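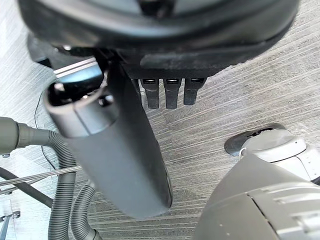

Does an automatic water shutoff kit make sense for a kitchen sink?

It depends mostly on how long your kitchen sits empty and what is underneath it. If you work from home over a concrete slab, a cheap alarm will do nearly the same job. If you travel, or there's a finished ceiling below, the Irus is worth a look, with the reservations set out on this page.

Irus Leak Shutoff Kit
Sold by Sellstead
$459
3 comments

Includes: motorized valve, control box, power adapter, three floor sensors, sensor batteries, mounting screws. Plumbing fittings are not included.

We went back and forth on carrying this one. Leak shutoff systems have been sold on fear for as long as we've been in the business, and the box the Irus comes in is no exception. It has a flooded living room on it. It promises "total home protection," a phrase we've left out of our own description because a valve and a few sensors can't provide it. What they can do is close the water supply when a sensor gets wet. That's useful, and it's a much smaller claim.

How it works

The valve goes on your cold water main, after the main shutoff and before the line splits. The sensors sit on the floor wherever you think water will show up. When water bridges the contacts on the bottom of a sensor, it signals the control box, the box sounds an alarm, and the valve closes. You open it again by holding down the button on the box. There is an app, and you don't need it. We ran our shop unit without it and didn't miss a thing except the notifications, which do matter if you're away.

What the marketing skips is that a sensor has to be where the water is. A slow drip that soaks into the back wall of a cabinet and travels down inside the wall may never touch a sensor at all. Neither will a drip that lands on a folded grocery bag. The Irus doesn't measure flow, so it has no way of noticing that water is running when it shouldn't be. Systems that do measure flow exist, they cost more, and they come with their own headaches (false shutoffs during a long shower being the one we hear about most).

Supply leaks and drain leaks

Please read this part before you order, as it accounts for most of the disappointed emails we get. Closing the main stops water that is under pressure: the supply lines, the faucet, the feed to the dishwasher. It does very little for a drain. If a slip nut on the trap has worked loose, the water on your floor is whatever you just poured down the sink, and shutting the main won't call it back. You'll get an alarm and a closed valve, and the basin will finish emptying onto the floor.
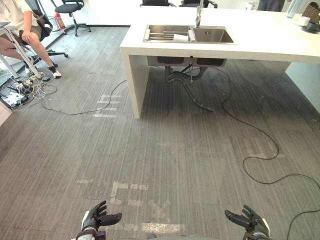
Sensor placement is where people go wrong with the Irus, and the leaflet in the box is thin on it. The drawing shows a single sink in a closed cabinet against a wall, with one sensor in the middle of the cabinet floor. Plenty of kitchens don't look like that drawing. Take an island with a double sink, the undersides of both bowls hanging down beneath the counter, black drain pipes and hoses curving toward the floor and one flexible hose ending on carpet. One sensor in the middle would be a guess. We'd put one under each bowl. Carpet is a problem of its own, as the fibers hold water off the contacts until the pile is well soaked, and by that time the padding has had plenty. A rigid tray under the plumbing, with the sensor inside the tray, works far better. We sell the Stollent tray for this and we'll say a few words about it further down, but any flat plastic tray with a lip will serve.

Dishwashers are easier. Slide a sensor under the front toe kick, as far back as you can reach, and write down that you put it there. Sensors that get forgotten end up with dead batteries, and the low battery chirp from under a dishwasher is maddening to track down. Behind a refrigerator with an ice maker is another good spot, provided you can pull the refrigerator out without crushing the sensor when you push it back.

What we found in our own test

Estela Paredes handles plumbing returns for us and has taken apart more of these systems than she would like. She installed the Irus in our break room in October and left it in. She spilled water on the sensors on purpose, put them on tile, on vinyl and on a scrap of carpet, and unplugged the box to see what would happen.

On tile and vinyl the sensors responded promptly every time. On the carpet scrap the alarm lagged badly, and with a small spill it didn't sound at all. With the box unplugged, the alarm still sounded but the valve stayed where it was. The valve motor needs wall power. The battery in the control box runs the alarm and the radio and that's all, a detail the packaging words so gently that we had to read it twice. If you lose power often, or you shut off the breakers at a cabin when you leave, this is a serious gap. Our advice in that case is the same as it was before any of this was invented: close the main by hand on your way out.

Her other complaint was the bracket. It holds the control box to the wall with two small screws and a lot of optimism. She replaced them with better ones from a coffee can and so should you.

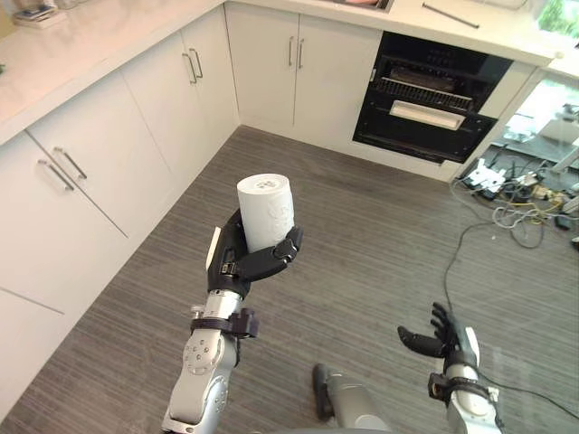
On range, we can only tell you about one building. The control box reached all of the sensors in our shop, including one at the far end of a hallway with a cinder block wall in between. It lost the sensor we put inside a metal utility cabinet. The maker's figure assumes open air and we don't think it's worth repeating.

About those ratings

You'll see the Irus advertised with more than 800 five-star reviews. We read a good many of them. A large share were written within days of purchase by people who were pleased with the shipping, or with how the box looked on the wall, or who had tested one sensor with a wet finger. That's fine, but a leak detector that has never met a leak hasn't earned much of anything yet. The reviews we trust are the ones from owners a year or more in. They tend to be calmer. They mention the battery chirp, the app asking them to log in again, and now and then an actual burst hose that got caught. We'd like to see more of those before we get excited.

Irus compared with the Lambrakis alarm

The Lambrakis is a plain battery alarm. It lies on the floor, it shrieks when wet, and it costs $40. There is no valve, no box, no app and no account. If you're home, it gives you the same warning the Irus does, and you walk over and turn the water off yourself. If you aren't home, it shrieks at the cat.

For a lot of customers we think a Lambrakis under the sink and another by the water heater is the sensible purchase, and we say so on the phone even though we make less on it. The Irus earns its price only in the hours when there's no one around to hear an alarm. Add up how many of those you have in an ordinary month and you'll have a better answer than any chart we could print.

The Stollent tray

It's a shallow tray with a raised edge and a low corner where water collects. Put the sensor in the low corner. The material is stiff enough to hold a bottle of dish soap without sagging. We find it overpriced for what it is, but it fits neatly around plumbing because one side can be trimmed with a utility knife. Measure first. We don't take back trimmed trays.

Installation

Cutting into a main line is a job for a plumber unless you've done it before. Get a quote before you buy the kit, because the labor can change your mind about the whole idea. Ask the plumber to install the valve where you can see the position indicator and reach the manual override. The override is a small lever under the cover and it's stiff. Try it once while the plumber is still there.

Rent? Then skip this product. You'd be modifying someone else's plumbing, and the alarm-only options do fine in an apartment.

After it's in, test each sensor with a damp cloth, and do it again whenever you change the clocks. Close and open the valve when you do. Valves that never move like to seize.

Insurance

Customers ask whether the Irus will lower their premium. Some insurers offer a discount for automatic shutoffs and some don't, and a few want a plumber's invoice. Call yours and get the answer in writing. We wouldn't buy the kit on the strength of a discount that somebody mentioned in a review.

Returns

Unused kits can come back to Sellstead in the original box. Once the valve has been plumbed in, we can exchange it for a defect but we can't refund it. Sensors that have been wet are fine to return, since getting wet is what they're for.

Share this page: 40 shares

Related items
Lambrakis Battery Leak Alarm
Stollent Under-Sink Tray
Irus Add-On Floor Sensor
Braided Dishwasher Supply Hose
Slip Nut and Washer Assortment
Recently viewed: Basin Wrench, Long Handle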